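Visit to the Kestora handling lab, Cheetham

Posted 12 August 2023 by Tracey Blackburn

Six of us from the plant went over to Kestora in May. We buy wire harnesses by the box and still sort them by hand, and Lorraine Hebden had been asking for a year whether a robot could do it. Tayla Hollis met us at the door, gave us safety glasses and took us straight through to the floor.

Most of the morning was about a fault. Tayla had offered to show us the log from it and I was glad she did, as we usually get the sales version on these trips.

The trouble started with a hand that would not let go. It had a bundle by the wires, the controller lost the signal from one finger, and the software took the missing reading to mean the finger was already open. The arm pulled back at normal speed with the harness still held. The box went with it and a connector housing cracked. The cell had done 1,947 picks before that without a stop, so people had started leaning in to straighten boxes while it ran.

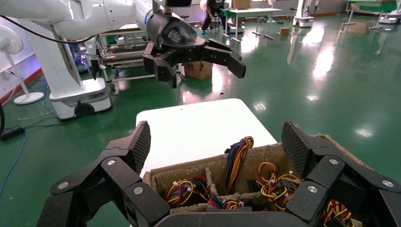
Beverley Hulme, who runs our harness line, asked if anyone had been hurt. No, but an operator had her hand near the box two minutes earlier. Kestora wrote it up as a near miss and shut the cell down for 41 hours.

They made two changes. A lost finger signal now stops the arm where it is, and it stays stopped until a person resets it from outside the marked area. The pull force on the way out of the box is also limited, so a snagged wire trips it early. Tayla unplugged a sensor lead to show us the first one. The arm stopped at once. She said the second still gives false trips on tangled bundles, and they have not found a setting they like.

Brenda Oakley wanted to know what happens to the part in the hand after a stop. Someone has to free it — there is a release procedure, and we were given a copy. It is longer than I expected.

Lunch was sandwiches in the upstairs meeting room. Parking at Kestora is tight, so share cars if you go. Lorraine has the release procedure and the fault log if anyone on second shift wants to read them.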